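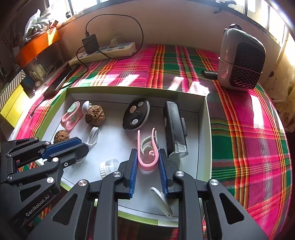 Where can residents drop off the small odds and ends that collect in bedrooms and drawers?

At the Rathore community hall in Esotmont, from 10 a.m. to 4 p.m. daily through the end of December.

The town's household sorting drive opened this month with a simple request: put the loose items from one room into a shallow box or a box lid, sort them at home, and bring in whatever is not wanted. Clips, suction-cup hooks, spare caps, cables and chargers are all accepted. Food, including nuts in the shell, should be taken out first.

Kanchan Srivastava, who runs the drive, said 303 households had signed up by the end of the first week. The hall has room for around 2,000 pounds of material.

"Most people start with the bed because it is the biggest flat surface they have," Srivastava said. "Tip the drawer into a lid and the small things don't roll into the blankets."

Cables and chargers go in a separate bag and will be sent to Skonora, a repair shop on the east side of town. Working items will be offered free at the hall in January. Portable heaters and power strips are not being collected.

Trilok Dwivedi, who brought in 2 bags, said he had kept one lid of hooks and clips for himself.

Each household may bring up to 200 items.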